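Progress report to the Huet Fund, 3 Mar 2022
Hestia clothing and bedding exchange
Prepared by Sebastião Bezerra

What a start to the year! The exchange has now passed on 563 items, and the new shelves at Jokier Street are already earning their keep. Your grant paid for the shelves, the rent on the back store and the repair of 2 sewing machines (the older one had been seized up since before I joined, and it now runs beautifully).

Our target is still 1000 items by the end of June. Children's coats went faster than we could sort them and we could have handed out twice as many. Bedding has been slower to come in, so we have put up notices at the Jelisine laundrette -- the manager there has been a great help -- and the first bags have started to arrive.

Plain tops and soft furnishings are both welcome at the exchange.
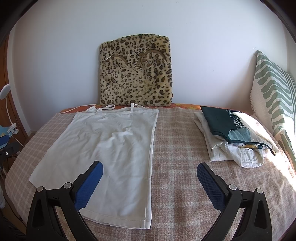
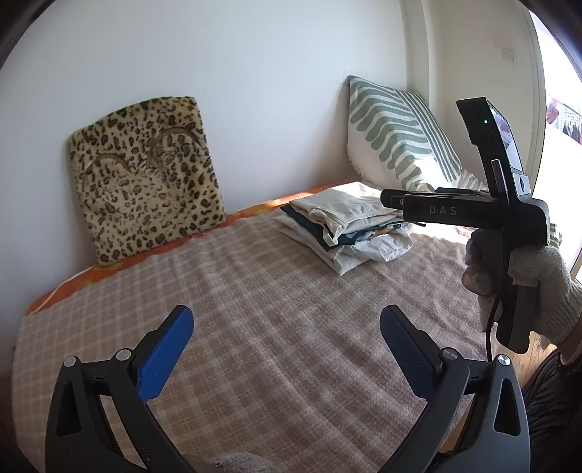

Can people bring things that need mending?
Small repairs are fine, such as a missing button or an open seam. Anything with a broken zip is better kept back until the repair evenings start again in spring.

Spending is on track apart from transport, where fuel has cost us more than planned. I would like to move a little across from the printing line to cover it, and will send the figures separately for your approval.

The mending class has been a joy. Three learners have finished the whole course and two of them have asked to help teach the next one! We still need a cutting table, and I am chasing a second-hand one from the college.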